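Mirkano teleop kit, two months in

I bought the Mirkano kit in August after going back and forth between it and the Clutach, and I've put enough hours on it now to have opinions. The short version – I like it a lot, and the manual is terrible.

Setup took me most of an afternoon. Once the leader handles are matched to the arms, though, it feels great! You move, it moves, and the lag is small enough that I quit thinking about it by my second evening. Foam blocks are the way to start (they forgive a hard squeeze, and you will squeeze too hard).

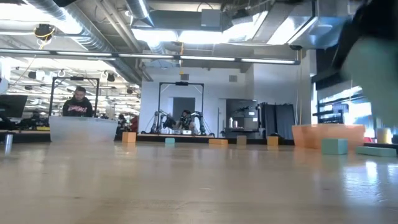 I recorded 193 demos of one pick and place job before I trained anything, and the first 20 went straight in the trash. My elbows were all over the place. Ottmar Teuber told me to slow down near the grasp and pause before letting go, and my recordings got a lot cleaner after that.

Gripes: the foot pedal slides on a smooth floor, and the software saves every take under the same silly default name. A spare set of finger pads is $745, too – ouch. I'd still buy it again, just with a rubber mat for that pedal.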